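Subject: Re: [home-robots] Can anything tidy a playroom yet?
Date: 2024-08-28
From: Hiwot Negussie

On the playroom question, Tolera Lemma wrote:

> We run a small daycare and the toys end up everywhere by noon. I keep seeing
> videos of arms folding shirts. Is there anything I could buy that would pick
> up stuffed animals and put them in a bin? I don't care if it's slow.

Short answer: not to buy, no. Picking up one soft toy is mostly fine now. Picking up the right one out of a pile, all day, with nobody watching, is a different job.

Plush is forgiving in one way. You can close on it almost anywhere and it gives. The trouble starts when two toys are touching. A big round one next to a small one of nearly the same color can look like a single lump, and then the arm has to choose where one ends.
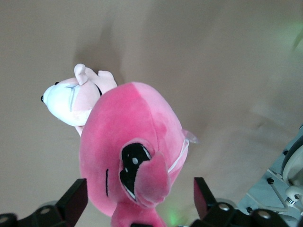 Bezawit Gebru replied off-list that touching toys worry her less than tags and string loops, and asked whether anyone scores those separately. We don't at Bollilis. A toy that gets lifted counts as lifted, whatever part of it the fingers caught. She has a point and I'd like to see it split out.

For what it's worth, our last count was 564 attempts on single soft toys and piles together. Singles went well. Most of the misses were in piles, and 18 of them ended with two toys coming up at once. For a daycare that might not matter, as both go in the bin anyway. For sorting by owner it would.

Speed is the other thing. Expect about 60 seconds per toy with two arms on a bench. A child does it faster when asked nicely. And a bench is flat and well lit, with the toys in reach. Your floor has chairs and rugs on it, and an arm bolted to a table can't go and look under a chair.
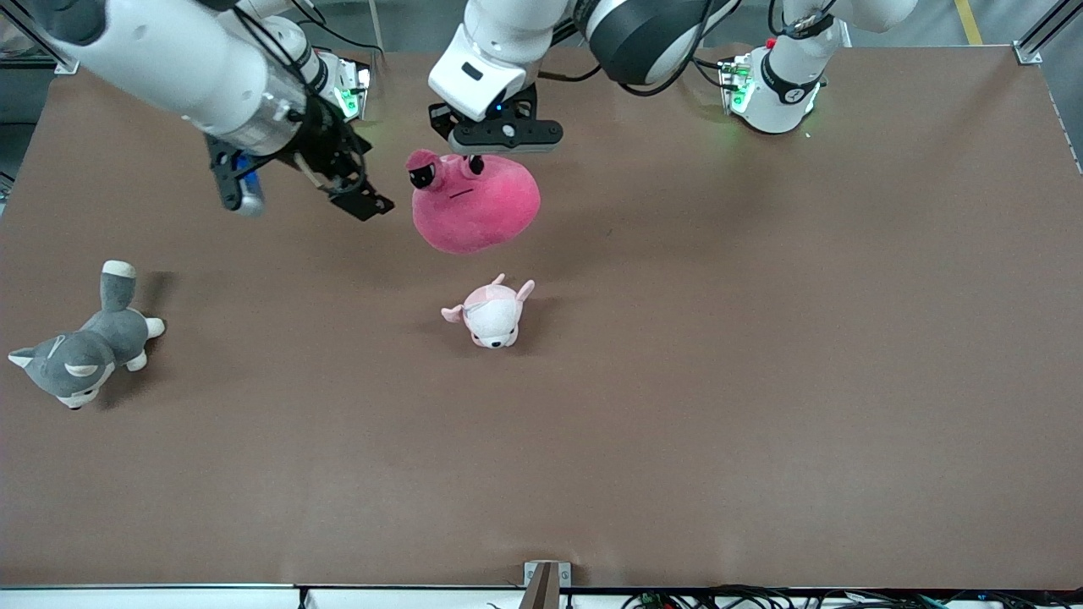
*Three plush toys on the bench, two arms.*

Tolera, if you want to try something before December, I'd put money into low open bins and leave the robot for later. Wondimu Ayele was asking about the Tetska mobile base on this list a while back. If he got one I'd like to hear how it does on carpet.

Hiwot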